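How to pack a black tote so you can find stuff in it

Quick one, typed up before the Wednesday market run. Got asked at the Harnatau swap table how I pack mine. So.

What you need

A black tote with a zip top. Tan webbing handles, plus a long shoulder strap if yours has one. Two small pouches. A thin towel. A lint roller.

Step 1. Empty it. All of it. Turn it upside down over the sink and shake. Crumbs live in the bottom seam.

Step 2. Roll the outside. Black fabric shows everything. Loose fibers at the side seam get snipped, never pulled. Pull one and you'll be there all night.

Step 3. Stand it up on a table, somewhere light colored so you can see the edges. Pull the shoulder strap out sideways, away from the opening. Let the front handle flop down over the front. Don't tuck it inside, it'll catch in the zip.
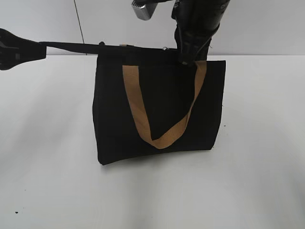 Reading time: 2 min

Step 4. Look at the handle. Mine gets a fold in it near the bottom of the droop. Press it flat with your thumb, or a warm iron through a cloth if it's a bad one. Check the stitching at both ends while your there.

Step 5. Towel goes in first, folded to the size of the base. Stops the bottom sagging.

Step 6. Heavy things next, flat against the back. Book, tablet, lunch box. Water bottle upright in a corner, lid tight.

Step 7. Pouches on top. One for keys and cards, one for chargers and pens. Different colors or you will open the wrong one every time. I got mine at Randero, 12 bucks the pair, still going.

Step 8. Zip it. If it drags, rub a candle stub along the teeth and run the pull back and forth a few times. Don't force it over a bulge, take somthing out.

Step 9. Strap on your shoulder, walk to the door and back. Bag tips forward? Heavy stuff is on the wrong side. Swap it.

Storing it

Hang by both handles, not the long strap. Stuff the bag with an old T-shirt if the sides cave in. Long strap coiled and dropped inside, zip half open.

Washing: spot clean only, cold water, dab of dish soap. Mine went in the machine once in June and came out a sad gray thing.

Next up is the backpack version, same idea, more pockets.

Posted by Nipon Kongkaew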